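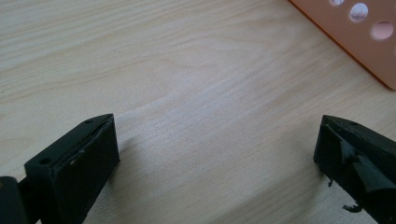
Mobilier Drimex : entretien des plateaux

Quel produit utiliser au quotidien ?
Un chiffon humide, sans abrasif. Référence du nettoyant : 1406.

Les chutes de papier sont-elles recyclables ?

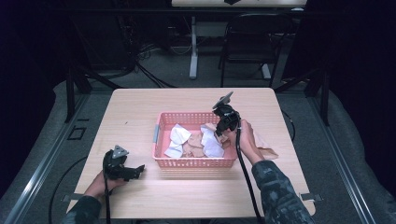

Crédit photo : Drimex

Oui, hors papier gras. Collecte au dépôt de Truncombe.

Quelle charge admet un plateau ?
150 kg, charge répartie.

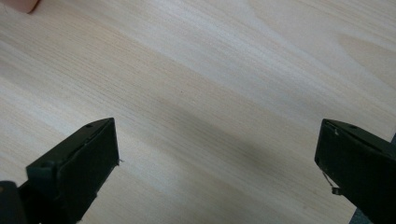

Le nettoyage se fait toujours dans le sens du fil. Sur un plateau clair à fines lignes diagonales comme celui-ci, on suit donc la diagonale. Séchage immédiat.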